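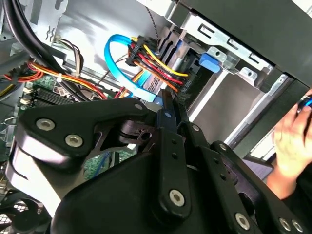 Page 4

2. Taking a desktop tower apart for parts: order of work and handling of cables

2.1 Background

The Uko parts store at Cleswood College supplies used computer parts to the hardware classes and to the repair evening in Rurnincombe. Most of the parts come out of office desktops that have been replaced. When our group joined the project in September, the Mao inventory list held 2,086 entries, but many of them said only "cable" or "drive, untested." Our supervisor, Yolanda Castaño, asked us to write a procedure that a first-year student could follow without help, and to say which parts are worth storing.

This section covers the tower cases. The small form factor machines are covered in section 3, and the laptops were left to another group.

2.2 Preparation

The tower is unplugged from the wall and the power button is held down for 15 seconds. The case is then laid on its side so that the open side will face up. Everyone who touches the inside wears a wrist strap clipped to bare metal on the chassis. We put the strap on before the side panel comes off because two of us forgot it when it was left until later.

Screws go into a tray with a lid. At first we used one tray for each type of screw. We changed to one tray for each stage of the job. The screws are harder to sort at the end, but it is much easier to put a machine back together if the part turns out not to be needed.

2.3 Cables first

Our first draft of the procedure began with the drives. The sheet said to release the drive and then pull it out. In practice the cables got in the way. A SATA data cable has a stiff flat section near the plug, and when it loops across the opening of the case it is easy to catch it with a sleeve or a tool. The power wires are worse. They come out of the supply in a bundle and then fan out toward the drive bays, so that moving one connector moves the others.

The second draft starts with the cables:

1. Take a photo of the inside before touching anything.
2. Unplug the data cable at the drive end, then at the board end. Hold the plug, never the cable.
3. Unplug the power connector from each drive. If it is tight, rock it gently along its long side.
4. Find every cable tie. Cut only those that hold the cables being removed.
5. Fold the loose power wires back over the power supply.
6. Unplug the front panel wires from the board last, and write down their positions.

Step 4 was added after we lost time on a tower where a small tie was holding wires we thought were free. The ties are easy to miss when they are the same pale color as the connectors.

The color of a data cable does not say which drive it belongs to. We had assumed that it did, and labeled a box of cables on that basis. The labels have been removed.

2.4 Drives, cards and memory

Once the cables are out of the way, the drives come out by their plastic latches or caddy handles. These break if they are forced. We keep spare latches in a bag marked with the model of the case, as they do not fit other models. Expansion cards come next. The retaining screw or clip at the back is released first, then the lock at the end of the slot if there is one. Memory is removed last of the three and goes straight into an antistatic sleeve.

Graphics cards took more storage space than we expected. The shelf in the Uko room is 100 cm long and was full by the third week. We now keep a card only if it starts and gives a picture on the test monitor.
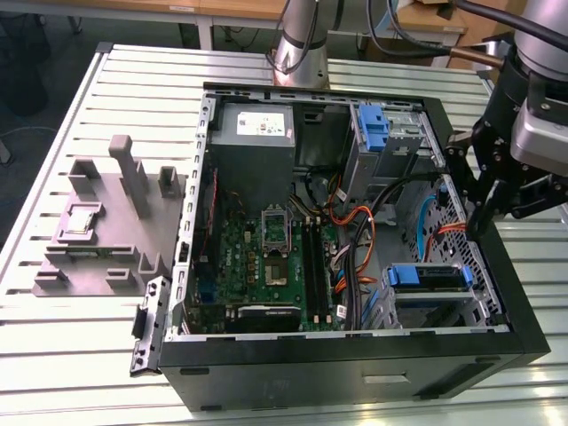 2.5 Boards and processors

A motherboard is worth storing only if we know what it fits, and this took up more of our time than any other question. Many of the boards were made for one range of cases and have their own mounting holes and front panel plug, so a good board may be useless without its case. The maker's name helps a little. The board in the tower above has DELL printed on it in white, but for the inventory we still need the part number from the sticker or the circuit board itself. With the processor out and the metal bracket standing up, as it is on this one, the socket also has to be protected. The contacts in this kind of socket bend very easily. Our rule is that an open socket gets a cover before any other work goes on over it, and that the bracket is closed over the cover. If we have no cover of the right size, the board is marked "socket unprotected" and is not stacked.

Processors are stored one to a box, with the model number written on the lid. Old thermal paste is wiped off with alcohol and a lint-free cloth before storage.

2.6 Power supplies

We do not open power supplies. Each one is checked with a plug-in tester and the result is written on tape stuck to the side, leaving the maker's label readable. Units with a damaged cord socket or a noisy fan go to recycling.

2.7 Problems and changes

The inventory is still the weak point. Yolanda Castaño's target for the year is 1,000 entries with a full part number and a test result, and we have not reached it. Typing the numbers in by hand on Thursday afternoons is slow, and several were entered twice. We suggest that the next group type each number while the part is still on the table and keep the first photo of the case with the entry. Our own photos were saved in a shared folder under the date, and it was hard to match them to the machines afterward.

The checklist for tower cases is in Appendix B.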